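搬离 Clarnmont 之前,我把家里的零碎物件登记表从电子表格迁到了 SQLite。旧表有 3000 行,前后用过多个版本的列名,日期格式混杂,部分单元格里写着“同上”。本文记录迁移时的字段设计、去重规则和编号方案,供做类似事情的人参考。

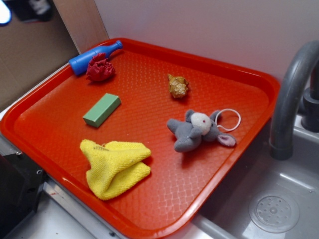

**Birthe Mogensen**
数据整理,本站作者

## 旧表的问题

旧表把三类信息写在同一列里:物件是什么、放在哪里、从哪里来。典型的一格是“贝壳,抽屉二,Hafstein”。人读没有障碍,查询时只能做子串匹配。搜“Hafstein”会同时返回在那里捡到的东西和装在 Hafstein 牌收纳盒里的东西,两者没有关系。

排序也不可靠。“抽屉10”排在“抽屉2”前面,全角数字又排在所有半角数字后面。行末空格造成的假性差异比预想的多,肉眼看不出来,分组统计时才暴露。

## 表结构

新库分三张表:

- `item`:编号、名称、材质、备注
- `place`:位置编号、上级位置、标签
- `move`:物件编号、位置编号、时间

位置用自引用的树表示。房间下面是柜子,柜子下面是抽屉,抽屉下面是盒子。查某个柜子里的全部东西,用一条递归 CTE,在这个数据量下耗时可以忽略。

`item` 里不存当前位置。当前位置由 `move` 中该物件的最后一条记录推出,做成视图。这样写的代价是每次挪动都要插入一行,好处是历史不会被覆盖。我之前丢过一次历史,起因是一次批量替换,所以这次宁可多写。

材质允许为空。旧表里大量写着“塑料?”,问号迁移时不保留,直接置空,原文放进备注。不确定的值和确定的值放在同一列,后面所有统计都要加例外。

## 去重

先做规范化:去首尾空白,全角转半角,统一用 NFC,连续空格压成一个。然后按名称加来源分组,组内多于一行的列为候选。

候选逐条看过,没有自动合并。名称和来源都相同不代表是同一件东西,同一个海滩带回来的两枚贝壳就是反例。能确认的合并,不能确认的两行都留下,并在备注里写上对方的旧行号。

处理完剩 2898 行。其中 414 行没有位置,统一挂在一个名为“未定”的节点下,以后碰到实物再改。
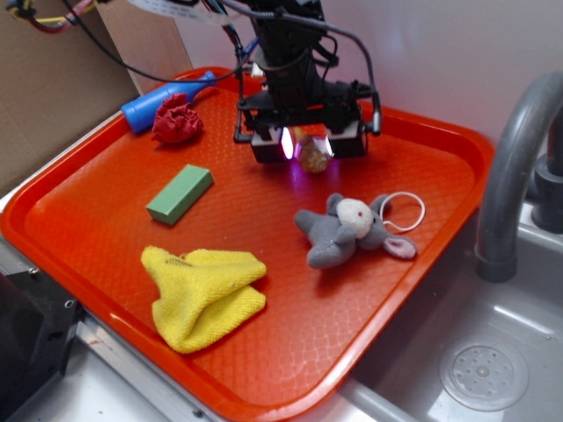
*水槽旁的橙红色托盘,琥珀色半透明小件还在盘面上方。*

没有位置的行暂时不删。删掉以后,如果实物重新出现,会被当作新物件登记,旧备注就接不上了。我给“未定”加了一个查询,按旧行号排序,每月导出一次。

## 编号

旧编号带含义,前两位是类别,后面是年份和流水号。类别改过一次,编号没有跟着改,于是出现了前缀写着文具、实际是矿石标本的条目。新编号不带任何含义,流水号加一位校验,共 9 位,不足的左侧补零。

校验位用 Luhn。它能查出所有单个数字的抄写错误,也能查出大部分相邻换位,唯一漏掉的是 09 与 90 互换。手写标签主要错在 1 和 7 混淆,Luhn 足够。试过更强的 Damm 算法,实现同样不长,但要带一张查找表,我在纸上验算时嫌麻烦。

编号必须存为文本。存成整数会丢掉前导零,导出再导入一次就对不上。这个错误我在旧表里犯过,换了数据库差点再犯:SQLite 的列类型是亲和性,声明成 INTEGER 的列会把“000012345”静默转成 12345。新表全部加了 `STRICT`,并用 `CHECK (length(id) = 9)` 兜底。 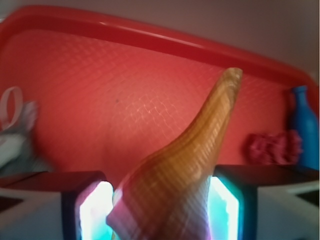 ## 标签与备份

标签纸用 Dristo 的哑光款,铅笔和针管笔都能写。亮面的那种墨水干得慢,手一蹭就糊。贝壳和石头这类表面不平的东西不直接贴,编号写在纸条上,跟实物一起放进自封袋。

备份每晚 23:00 跑,用 `VACUUM INTO` 写出一个完整副本,再另外导一份纯文本 SQL。二进制副本用来恢复,文本用来看差异。两份都放在名为 Nurkumus 的旧笔记本上,那台机器除此之外没有别的任务。

恢复演练做过一遍:从文本重建空库,比对三张表的行数,再随机抽若干条核对备注。第一次比对时 `move` 少了行,查下来是导入脚本没有开外键检查,错误的引用顺序没有报出来,后续语句跳过了一段。现在脚本开头固定写 `PRAGMA foreign_keys = ON`,结尾跑一次 `foreign_key_check`,有输出就以非零状态退出。

还没解决的是照片。目前文件名用物件编号加序号,存放在库外,库里只记散列值。一张照片里有多件东西时,这个规则不成立,需要一张关联表。等七月把“未定”清掉一部分再改。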